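Speaker notes – Flastance lunch counter talk, Hindudstead food traders' day
November 15, 2025
Slot: 16 min incl. questions. DON'T run over, the soup people are straight after

Open – no slides yet. Ask who had lunch at a counter this week. Wait for hands.

Who we are, quick. Flastance, 43 seats, corner unit on the market side of Hindudstead. Open lunch only till last October, now three evenings too. Filled flatbreads, soup, one hot plate a day. That's the whole menu, it fits on a chalkboard.

Slide 2 – the old menu
Let them read it. Don't read it out.
Two pages, small type, four kinds of lasagna. People stood there and blocked the door. Kitchen was prepping stuff on Monday that went in the trash Thursday.
Say the lasagna line if the room is friendly.

Slide 3 – what we cut
Everything that needed its own pan. Everything with an ingredient used only once.
Kept the chickpea flatbread even though it breaks the rule. Regulars would of walked. Somebody will ask about this – answer is yes, it's worth it, it pays for the oven.

Slide 4 – numbers
1,682 covers in October. Our best month so far.
Pause here. Drink water.
Same staff as before, same hours at lunch. Waiting time at the counter down to 3 minutes on a normal day, longer on market days, be straight about that.
No profit figures!! If asked, "come and see me after".

Slide 5 – suppliers
Konstantinidis for oil, olives, the white cheese. Small orders, twice a week, they don't mind us changing our minds before noon.
Zitora for flour. Switched in spring, dough was too wet for a fortnight, whole batch of flatbreads stuck to the tray. Tell it short. Lesson: change one thing at a time, test on staff lunch first.
Vegetables from the market, whatever's cheap and looks good. Means the soup gets decided at eight in the morning. Squash at the moment, squash and more squash.

Slide 6 – the daily plate
One dish, one price, when it's gone it's gone. Write it up by ten. Braised beans with sausage sells out every time. Fish never did on a Tuesday, no idea why, stopped trying.
Ask the room: anyone doing fish early in the week? (might get something useful)

Slide 7 – hand round the sample menus
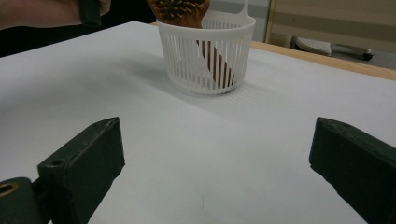
Slide 7: brush in slotted basket, white sheet

Menus go left side first, back row always gets missed.

Slide 8 – what didn't work
Online preorders. Phone kept pinging in the middle of the rush, orders got made twice.
Half portions – everybody wanted them, then ordered two.
Evening flatbreads with fancy toppings. Dropped the fig one. Kept the anchovy.

Slide 9 – if you're starting out
Shorter menu than you think. Then take one more thing off.
Taste the soup at eleven AND at one, it changes on the heat.
Let the counter staff pick one filling a month, they know what poeple ask for.

Questions. Repeat each one into the mic. Flatbreads on the side table, chickpea ones have the green label. Bring the trays back to the van by four.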